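Pomura Wrist-Camera Grasp Monitor
Part no. 2901 — fits Olmedo two-finger grippers

We love this little module, and it owes its best feature to a bad fault. On the first version, the fingers could begin closing before the wrist had finished lowering. Round produce got pinched near the top, squirted out sideways, and on one trial line at Callavport the arm carried on to the bin with nothing in its grip. The controller logged every one of those as a good pick!

Firmware 181 fixes this. The fingers now stay open until the descent is complete, and an empty close stops the arm and raises a fault — no more phantom picks. You can replay your own faults in the Fevbridge simulator, too, which is great fun and much easier on the fruit. 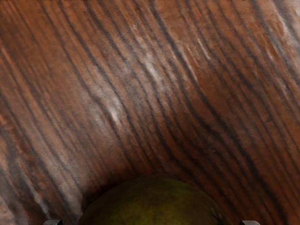
Simulated wrist view: round green item between the open fingertips, wood surface behind.

Safety notice: units still on older firmware must not run unattended. Update before use, and keep hands clear of the fingers during the test cycle.

Log capacity: 1000 events
Replay memory: 600 clips
In the box: module, bracket, cable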